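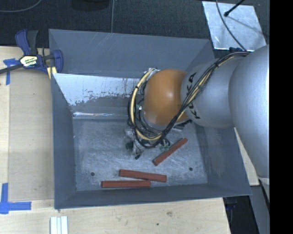

A KUKA arm reaching into a grey metal bin.

About Moltska

Moltska is a small newsroom that reads public contracts. We publish what we find on who gets paid by councils and ministries, who they had lunch with beforehand, and how the price went up afterwards. Ida Buschmann started it with a borrowed desk and a run of unanswered letters to the Zurnero roads office. Rungnapa Chaiyaporn joined that November and edits everything you read on this site.

We don't take a party's word for anything, including the parties that say they like us. Every government in Zurnero has come in promising to clean up procurement. The last one set up an anti-corruption agency with 40 staff, and in its first year it brought 2 cases, both against people who had already fallen out with the prime minister. Draw your own conclusion. We drew ours and printed it.

Leaked recordings get the same treatment. When somebody sends us a tape, our first question is why now, and who stands to gain. We ran the Nakpan harbour story only after matching it against 1,640 pages of tender documents, and we left out the parts we couldn't stand up.

Money: we live on reader subscriptions, 1,956 of them at the last count (2018-04-13). We take no state advertising. A foundation in Plileck once offered us a grant with a "partnership agreement" attached. We read the agreement and sent it back.

You shouldn't trust us blindly either. The documents behind each story are linked at the foot of it, and corrections go at the top, where people will see them. If we have got something wrong, write to the editor and say which line.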